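Looking After Household Machines
Handout 2: Lids, vents and awkward corners
Andholm evening classes, March 2023
Notes by Hatice Özkan

Bring the sheet from Handout 1 with you, the one where you wrote down every machine in your home that has a lid. Most of you left off the ones you never open. Put them on now.

1. Where the advice comes from

Before we clean anything I want to spend a few minutes on the sources, because a great deal of what is said about looking after household machines is copied from somewhere else, and the somewhere else is often a person selling a cleaning product.

There are three places people go. The first is the manual. The second is the internet. The third is whoever was in charge of the kitchen when they were growing up. I have grumbles about all of them.

Manuals are written to cover the maker. If a manual tells you to wipe the outside with a soft damp cloth and nothing else, that may mean anything stronger will damage the finish. It may equally mean that the person writing it had no idea what people would use and chose the mildest thing they could think of. You can't tell which from the page. Domingo Lagos used to write instruction sheets for Gasine, and when he came to speak to last September's group he said that the cleaning section was usually carried over from the previous model with the name changed. I have no way of checking that either, but it fits what I see.

The internet is worse. One page of cleaning tips that went round the class in the autumn had 958 comments under it, and I read more of them than was good for me. Nearly all said it worked. Hardly any said what "it" had been used on, what state the machine was in before, or how it looked a month later. A comment posted ten minutes after wiping something down tells you that wet surfaces are shiny.

As for the family method, it was probably sound for the machine it was learned on. Enamel will put up with a lot. A modern glossy plastic lid won't, and a scouring pad that did no harm for thirty years can dull one in an afternoon.

2. Lids

A lid gets cleaned on the outside. I have asked every group I have taught and the answer is always the same: people wipe the top, wipe the front, and stop. The underside is out of sight and so it is left, along with the edge, the hinge and whatever little buffers stop the lid from banging.

The usual claim is that you should clean under a lid every week. I don't believe this and I have never met a reason for it that wasn't circular. A lid over a machine that makes steam or throws grease about will need doing often. A lid over something dry that is used twice a year needs looking at twice a year. Open it, look, and decide.

When you do clean one:

Support it with your free hand unless you are certain it stays up by itself. "It always has done" is no evidence about a worn hinge.

Work towards the hinge first and come away from it, so that crumbs and fluff are drawn out and don't get packed in.

Go easy on shiny surfaces. Use a cloth that is clean, and I mean washed since last time. Most of the fine scratches people blame on cheap plastic are put there by grit in the cloth.

Leave rubber strips and stoppers on. Wipe round them. If one comes off in your hand it was already coming off, so keep it and see section 5.

Melahat Ağca asked last week whether polish helps keep the dust away. The tin says so. Try it on half of one lid and leave the other half plain, and bring us the answer. My bet is that the polished half collects more, but I would like to be shown.

3. Recesses

By a recess I mean any shaped hollow that something sits in, drops into or passes through. They are the places where wiping fails. A flat cloth crosses the opening, picks up what is on the rim and pushes a share of it inside.

Textured walls are harder still. Ribs, grids and fine patterns are there for various purposes, and I would be wary of anyone who tells you confidently what the purpose is without having the maker's drawings. What matters to us is that a texture holds dust where a smooth wall lets it fall.

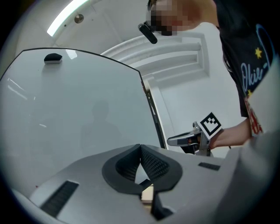

Use a dry brush before anything damp. An old soft toothbrush will do for most things, and a child's paintbrush for the rest. Damp first is the mistake I see most often, and what you get is paste. Once paste has dried in a pattern it takes ten times the effort to shift, and by then people have reached for something sharp.

Please don't reach for something sharp. Cocktail sticks snap. Knives mark. The special picks sold in sets are knives with a better story attached. If a brush won't move it, lay a barely damp cloth over the spot, leave it a few minutes and try the brush again.

If there are loose parts inside a recess, or parts you can't name, stop at the opening. I know this is dull advice. Ye-ji Son, who repairs small machines at Clellholm, tells me that a good share of what comes across her bench was working perfectly well until it was cleaned. She may be biased, as she only sees the failures, and you should bear that in mind when you weigh it. All the same I have changed how I teach this part because of it.

4. Vents

Vents let air or heat through. That is all most of us need to know about them, and it gives us two rules.

Don't cover them. That includes the tea towel, the post and the decorative runner.

Don't push dust into them. Hold the vacuum nozzle just clear of the slots with the machine switched off at the wall, and take the dust outwards. Canned air is widely recommended and I remain unconvinced. It shifts the dust all right, and then the dust is somewhere else, quite possibly further in. If you have been using it for years and swear by it, tell me where the dust went.

Ribbed vents should be brushed along the ribs. Going across them bends the thinner ones and leaves a line of fluff on every edge.

5. When a bit comes off

Put it in an envelope and write on the envelope which machine it came from and which corner. Do this at once. You will not remember.

Don't glue it back the same day. Look at the other corners first and see how the matching part is held, because quite a few are meant to press in and glue will spoil the fit for good. A replacement set of lid buffers from Ateş cost me 70 pence a piece, and I had spent more than that on adhesive before I thought to ask.

6. What I can't tell you

Whether any of this makes a machine last longer. You will be told firmly that it does. I have looked for a proper comparison - the same machine, the same use, half of them cleaned and half left alone - and I haven't found one I would trust. Blocked vents do cause overheating, and I am happy to stand behind that. The rest may only make the thing pleasanter to use and easier to pass on. That is enough for me, though you may feel differently about giving up your evening for it.

For next time

Pick one lidded machine at home. Switch it off and unplug it, open it, and look for a full minute before touching anything. Write down where the dirt is. Then clean it by the steps in sections 2 to 4 and write down where the dirt is afterwards. If it has only moved, say so.

Melahat to report on the polish.

Despina Perić is taking the next session and will cover seals and rubber. She is kinder about manuals than I am, so save your arguments for her. Spare copies of Handout 1 are in the tray by the door.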